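Autumn on the Commons: Trarnine Reviews Its Foraging Code

The right to gather wild food on the commons at Trarnine is older than most of the buildings in the town. Households took hazelnuts, sloes and mushrooms from the woods each autumn, and the custom was left largely to good sense. As interest in wild food has grown, the town has found it necessary to set out in writing what was once simply understood.

The present code was adopted in April and applies to all 200 hectares of common land, including the beech woods on the Sutton side. It permits gathering for the household table. Sale is not allowed without a licence, and 13 such licences have been granted for the current season. Two areas of old woodland, where the ground has suffered from heavy footfall, are closed until spring.

Views on the code differ. Some long-standing residents regard it as an intrusion on a customary right. Restaurants in Lendov, which buy a good deal of their autumn stock from the commons, have asked for more licences and a longer season. The town's position is that the woods must be given time to recover.

Safety remains a separate concern. No wild mushroom should be eaten unless it has been identified with certainty by a competent person. Identification mornings are held at the Nieminen Hall throughout the season, the next being on 18th October. Places are limited to 24, and early booking is advised.
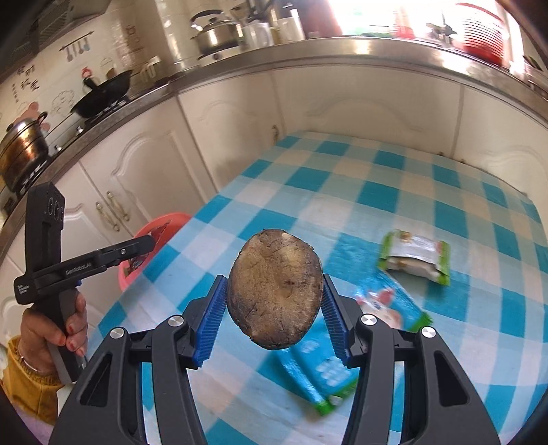 A mushroom cap, mottled brown with darker cracks and small pale specks.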